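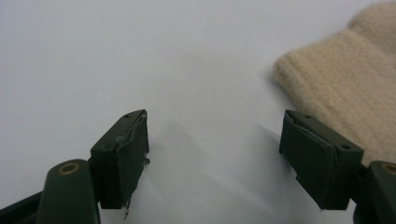 *Wrist view with both fingers open. The beige knit at top right may be part of a glove.*

# Calibrating gripper width from the wrist view

Ellilel reads the gap between the two fingers from the wrist camera and writes it out as one width value per image. The planner in Morris uses that value to decide when to close, so calibrate it before you record or replay anything. Allow half an hour for a pair of grippers.

You need:

- Ellilel installed on the recording machine
- the Utulia driver running, with both grippers listed
- a plain, pale surface
- one soft item, such as a knit glove

## 1. Set the open position

Open the fingers fully over the pale surface and hold still. Then run:

```
ellilel width --side right --mark open
```

The tool finds the inner edge of each finger pad and draws a line on it. Check that both lines follow the pads and have not jumped to a shadow or a loose edge of wrapping. If one has, raise `edge_min` from 7 in small steps until it settles. On dark green pads a value of 84 is too high and the lines vanish.

Soft items near a pad can also pull the line outwards. Leave the glove in view while you do this, as the edge finder has to cope with one later.

## 2. Set the closed position

Close the fingers with nothing between them and run the same command with `--mark closed`. Repeat both marks for the left gripper. The two sides are stored separately in `pliltow.yaml`, so a change to one does not touch the other.

## 3. Check the width on a real grasp

Start the live plot with `ellilel watch --both`. Pinch a glove by its lower part with one gripper and lift it slightly. Keep the other gripper open and empty beside it. The empty side should stay flat near its open value, while the gripping side should stop a little above closed, by the thickness of the knit.
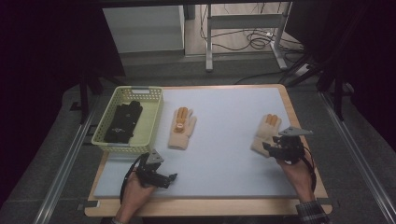
## 4. Save and replay

Press `s` to save, then replay a recording of almost 1000 images with `ellilel replay --check`. Any image where the width jumps is listed by number. If the jumps come in runs, go back to step 1 for that side.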